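Let the slow teacher drive

By Nana Nartey

Most arguments about teaching robots by remote control are arguments about equipment. I think we should spend more time on the person holding the controls. 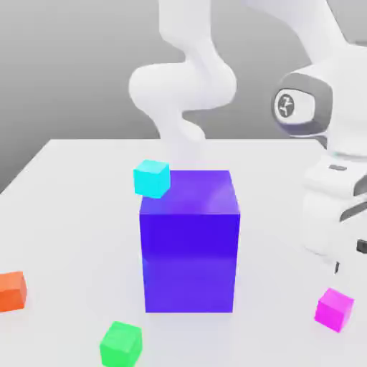 At Cotuvar we collected 3,113 demonstrations before November, all of them in simulation, all driven by people using a hand controller. The job was small cubes and one big block. Two of our operators did most of the driving. Iker Marín was quick. He could finish a run before I had found my pen. Estíbaliz Aguirre took nearly twice as long, stopped above each cube, lined up the fingers and only then came down.

When we scored operators, Iker came top, since the score was runs per hour. I set that score and I was wrong to.

We trained one policy on 139 of his runs and another on 139 of hers. His knocked cubes over on the way in and then hung about, as if waiting for a correction that never came. Hers was dull to watch and got the cube far more often. A fast driver fixes mistakes by feel, with small jerks of the wrist, and the machine copies the jerks without knowing what they were for.

Gonzalo Benítez, who runs the training side, disagrees with me. He says pauses teach a robot to stall, and he has shown me runs where it did. That is a fair point. A pause with no purpose is bad data, and we now trim the long ones. But I would still take a careful run with a pause in it over a quick one full of luck.

Some firms have moved to guiding the arm by hand, and I can see why. You feel the weight and you can't rush it. It doesn't help when the arm only exists on a screen, though, and for crowded tables a person's own hands get in the way -- we tried it at Clandton and gave up after 48 runs.

What I would ask for is modest. Pay operators by the hour and drop the league table. Give new starters 3 days of practice that nobody records. Let them throw away a run they aren't happy with, and don't make them fill in a form to do it. Estíbaliz threw away plenty, and I used to complain about that too.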